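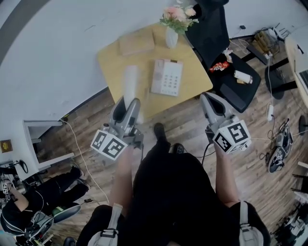
Varnishing Oars and Small Spars in the Workshop

Every October the oars come home from the landing, and every October I tell myself I'll get to them before the holidays, and then it's spring and I'm out there sanding in a hat and two sweaters with the first warm afternoon already promised to somebody. So this year I'm writing down how I do it, partly for those of you who have been asking and partly so that I'll have something to nag myself with. These are ordinary spruce oars, nothing fancy, the pair that goes with our little rowing skiff Suvlow, but the same goes for a boathook, a tiller or a short mast.

Wash first, sand second

Please wash them before you pick up any sandpaper! Salt and sunscreen and whatever it is that lives in the bottom of a skiff will get ground right into the old varnish, and you'll meet it again as little craters in the new coat. Warm water, a drop of dish soap, a soft brush for the leathers, then a good rinse with fresh water. Stand them up indoors overnight. If the leathers are loose, take them off now while you're in the mood, and keep the tacks in a jar with a lid (a saucer will not do if you own a cat, and I speak from experience).

When they're dry, look along each blade under a low lamp. Gray or black patches mean water has found its way under the finish, usually at the tip, and those places need to be scraped back to clean wood. Everywhere else, if the old varnish is holding tight, you only need to dull it down. I use 220 paper on a scrap of foam pipe insulation, the split kind, which wraps around the loom of an oar so nicely that I've given up on sanding blocks for round work altogether.

Holding the thing still

A wet oar is a surprisingly lively object. For years I laid mine across two sawhorses and had to leave a bare stripe wherever they touched, then come back the next day and do the stripes, which never did match. What I do now is put a small screw eye in the end of each handle, right in the center, and hang the oar from a hook in a joist with a bit of wire. The blade should clear the floor by a foot or so. Start at the top and work down, and catch your drips as you go, and look again at the bottom edge of the blade after ten minutes, where there will be a bead waiting for you. There always is.

If your ceiling is too low, make two V-shaped cradles out of scrap and rest the oar on its leathered part and on the very end of the handle. I leave handles bare anyway. Varnished grips give me blisters, and a rub of oil now and then keeps the wood sweet.

Thinning and pouring

Never varnish out of the can. Pour what you'll need through a paper strainer into a clean yogurt tub, put the lid back on the can straight away, and thin the tub. On bare patches I go half varnish and half thinner for the first coat, then a little less thinner with each one after that, until I'm using it almost straight. Read your own can, though, as some makers are particular about what goes in and how much. And whatever you don't use stays out of the can. I know it hurts. I once added up a season of cheap brushes and spoiled varnish and got to $197, most of it my own fault for pouring leftovers back.

Dust

Vacuum the evening before and then leave the shop alone so the air can settle. A damp floor helps. Wipe the oar with a tack rag just before you start, using hardly any pressure, and take off the fleece jacket, which sheds like a spaniel.

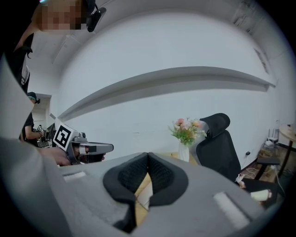 Melur Liew wrote in after last year's page to say that the vacuuming did less for her than the time of day. She used to varnish at 7 in the evening, when the damp was coming up off the creek, and the finish dried cloudy every time. Now she starts midmorning and is done by lunch, and she'd like everyone to know that the bloom has gone.

I think Melur is right, and I've moved my own start to ten o'clock, after the coffee and before the mail.

Between coats

Give each coat a full day, longer if it's chilly, and scuff lightly with 320 before the next. If the paper clogs, the varnish is still soft and you should go and do something else. Four coats will see an oar through a summer here, and six on the tips is not too many.

Wrap used rags in nothing and leave them in no heap. Oily ones can heat up all by themselves, so I spread mine flat outdoors on the fence until they're stiff. The brush gets three rinses in thinner and hangs by its handle until next time, bristles down, on the nail beside the window.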